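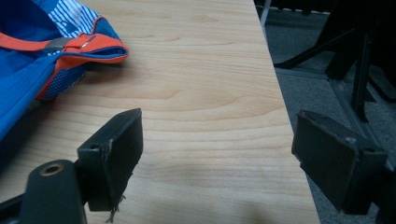 Ourania Stefanou

Notes for the session on perception and control with soft things

Welcome back, everyone. Last time we stayed with rigid blocks, where one pose tells you nearly all you need, and I promised that cloth would be less obliging. A bag on a table is a good first worry. Its folds have no fixed outline, the strap can lie in any number of ways, and a mesh pocket gives the depth estimate very little to hold on to. So before you write a single line of planner code, please spend a while simply looking at what the wrist view gives you, fingers and all.

In Stotska, our labelling tool, the gripper fingers get their own mask. Do keep it! The policy reads finger position relative to the cloth, and the shadow they throw on the wood is easily taken for an edge if you crop carelessly. I lost most of an afternoon to that one when I was setting up Bekden – the loss curve looked lovely and the thing kept closing on nothing.

With two arms we also need the views to agree about time. Bekden's training windows are 16 steps long and we predict the next 8, so a small slip between left and right matters a good deal more than you might expect. Check the offset first, then the calibration, then (and only then) blame the network. A sock held between two grippers makes a kind test piece, as the patterned band and the orange-red toe give you something clear to track from overhead while it hangs.
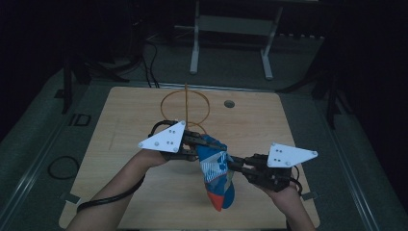

To do before next time

Load the Psarras set, which has 3000 episodes, and plot the gap between the jaws against time for episode 2145. Mark where you think the grasp begins, and write a few lines on how you chose the threshold. Working in pairs is fine – just put both names on it.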